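Chapter 16
Borrowing to Buy: Secured Loans and Balloon Payments

In the last chapter we looked at loans that are backed by nothing more than the borrower's promise to repay. Most lenders would like something firmer than that. When the sum is large, they usually ask for security, meaning an asset they can take and sell if the payments stop. This chapter covers how security works, what it costs the borrower and how a balloon payment changes the loan.

Two borrowers appear throughout the chapter. Kobzar is a small bakery in the town of Trarkow that needs a delivery van. Nodard is a plumbing business in the same town that needs a van and a trailer. Both have applied to the same lender, Dernotance Finance. Kobzar wants to own its van outright at the end of the loan. Nodard expects to replace its vehicle early and cares more about keeping the monthly payment low.

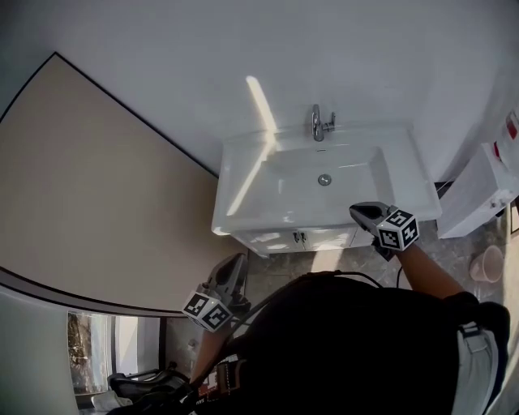

Reading time for this section: 17 minutes

A secured loan has two parts. The first is the loan contract, which sets out the amount, the interest rate and the payment dates. The second is the security agreement, which names the asset and says what the lender may do on default. Students often run the two together. Keep them apart – a borrower can be up to date with every payment and still break the security agreement, for instance by letting the insurance lapse or selling the van without consent.

Security lowers the lender's risk, and the interest rate is often lower as a result. It does not remove the risk. A van loses value from the day it is driven away, and if it loses value faster than the loan is paid down, the borrower owes more than the asset would fetch. The gap is called negative equity. A larger deposit makes it less likely.

A balloon payment is a lump sum left until the end of the loan. Dernotance offered Nodard a monthly payment of $728 without a balloon. With one, the monthly payment falls, but interest is charged for longer on the part that has been put off. Over the full term, Nodard would pay $2657 more in interest at the same rate. Whether that is worth it depends on what the business does with the cash in the meantime, and on whether it can find the lump sum when it falls due.

Section 16.1 sets out the main kinds of security. Section 16.2 works through Kobzar's loan month by month, and Section 16.3 does the same for Nodard, with and without the balloon. You will need a calculator and the payment formula from the previous chapter.

Key terms
Security
Default
Negative equity
Balloon payment
Deposit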